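Sinholm Young Makers > Look Closer > Patterns > Chips and Swirls

Explore Make Ask Us Grown-ups

Search Look Closer Type a word Go

Chips and swirls: what is terrazzo, what is marble?

by Kiros Workneh

Have you ever looked really hard at a floor? Go on, have a look now. Carpet? Boring (sorry, carpet). But if you're in a school hall, or a station, or an old bank, you might be standing on something with bits in it. Little bits, big bits, all colours. A bit like nougat.

That's terrazzo. Say it ter-RAT-so.

Where does it come from?

Italy, a long time ago. Workers in Venice were cutting marble for very posh houses and there were loads of broken pieces left over. Seemed a waste. So they took the chips and pressed them into clay to make floors for themselves. Later on people used cement instead, and it got much harder and smoother.

How do you make it?

First you need chips. Marble, glass, sometimes shell. Then you need something sticky to hold them, cement or a kind of resin. Mix, pour, spread it flat. Sprinkle more chips on top, roll it with a heavy roller. Wait. Wait some more, it has to go properly hard.

Then the loud part. A big grinding machine goes over the whole floor and rubs the top off. All the chips get sliced flat, and suddenly you can see the insides of them. Then polish polish polish. If a chip was round like a pea, you might see a circle. If it was a long splinter you might see a thin line, or a dot, depends which way up it landed. No two bits of floor come out the same.

And marble?

Marble starts off as limestone, deep underground. It gets squashed and heated for millions of years until it turns into a different sort of rock. The swirly lines are called veins. There's no blood in them! They come from clay and sand and other minerals that were mixed up in the limestone, and they got bent and stretched when everything was squashed.

So terrazzo = chips. Marble = swirls. Easy to rememeber.

Real or pretend?

Here's a sneaky thing. Lots of the terrazzo and marble you see isn't stone at all. It's a picture of stone, printed on something lighter and cheaper. Tabletops, wallpaper, phone cases, pencil tins, the paper round a birthday present. Real stone is heavy. A slab the size of a door can weigh more than 150 kilos, so you wouldn't want it on your pencil tin.

How to be a pattern detective:

Look for the repeat. Find a funny shaped chip, then hunt for its twin. Printed patterns often start again after a bit, real ones never do.

Touch it (ask first). Stone often feels cold. Plastic and paper don't so much.

Look at the edge. In real terrazzo the chips go all the way down. In a print the colour stops at the surface, like icing.

My friend Jasińska has a lampshade with terrazzo on and we found the same pink chip 13 times. Busted.

Near and far

Another trick to know. The same pattern looks different depending how close you are. Close up, big fat blobs. Far away, small and squashed together, almost like speckles on an egg. The chips haven't shrunk, it's just your eyes. Try it with spotty wrapping paper on a wall, stand right up against it and then walk backwards. Mind the cat.
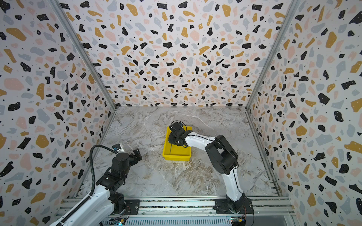 Terrazzo patterns often have a pale background, white or cream or grey, and then a few colours on top. Black, mustard, pink and a sort of dusty blue go nicely together. Put a plain bright colour next to all that, yellow say, and it really jumps out at you. Marble patterns are quieter, mostly greys and whites with a smudge of brown here and there, so people like them for floors and worktops.

Make your own

You need: white air-dry clay, 3 other colours of clay, a rolling pin, baking paper.

Roll the coloured clay very thin and let it dry a bit. Snap or cut it into chips, some tiny, some chunky. Roll out the white clay. Scatter the chips on top, put the baking paper over and roll again, hard, so they sink in. Peel the paper off. Cut out a circle for a coaster. Leave it till tomorow at least.

For marble, twist a white sausage and a grey sausage together, fold, twist again, roll flat. Stop before it all goes one colour!

Words to know

Vein: a wiggly line in rock.
Resin: a sticky stuff that sets hard.
Slab: a big flat piece.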